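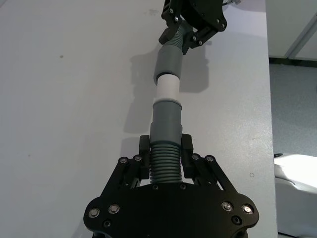

So, Waschmaschine läuft wieder. Drei Wochen hat das gedauert, drei! Und dazwischen Waschsalon in der Innenstadt, mit der blauen Ikeatasche im Bus, bei 31 Grad. Muss ich nicht nochmal haben.

Eigentlich wollte ich ja übers Umziehen schreiben. Sind seit November in der neuen Wohnung und ich hab bis heute 6 Kartons im Flur stehen, auf einem steht "Diverses wichtig". Keine Ahnung was drin ist. Hat noch keiner vermisst. Trotzdem trau ich mich nicht, den einfach wegzugeben.

Die Küche ist übrigens fertig, bis auf die Sockelleiste. Die kommt von Trundent und war zweimal falsch geliefert, erst in Eiche, dann in der richtigen Farbe aber zu kurz. Hotline: 128 Minuten insgesamt, hab mitgeschrieben. Jetzt soll sie "zeitnah" kommen. Na dann.

Ablauf unter der Spüle hab ich selber gemacht. Bin ein bisschen stolz – mein Vater hätte jemanden angerufen. Erst getropft, dann die Dichtung andersrum rein, seitdem Ruhe. Handtuch liegt zur Sicherheit immer noch drunter.

Was mich viel mehr beschäftigt: das Licht. Altbau, Nordseite, im Wohnzimmer brennt auch mittags die Lampe. Hab bei Kedano so eine Stehlampe bestellt, warmweiß, dimmbar, und jetzt sieht alles nach Hotellobby aus. Aber nach einer guten. Vorhänge hab ich wieder abgehängt, den Nachbarn gegenüber ist es glaub ich egal wie ich Nudeln esse.

Balkon: über 7 Töpfe, mehr passt nicht. Tomaten werden nix, Minze wuchert wie blöd. Wer welche will, bitte melden, ernsthaft.

Nächstes mal dann wirklich das mit dem Dielenboden, habs ja versprochen. Abschleifen ja oder nein, ich schwanke täglich. Der Vermieter sagt machen Sie ruhig, zahlt aber nix dazu – und das Leihgerät kostet auch. Muss jetzt los, Bus kommt in 3 Minuten und ich hab noch keine Schuhe an.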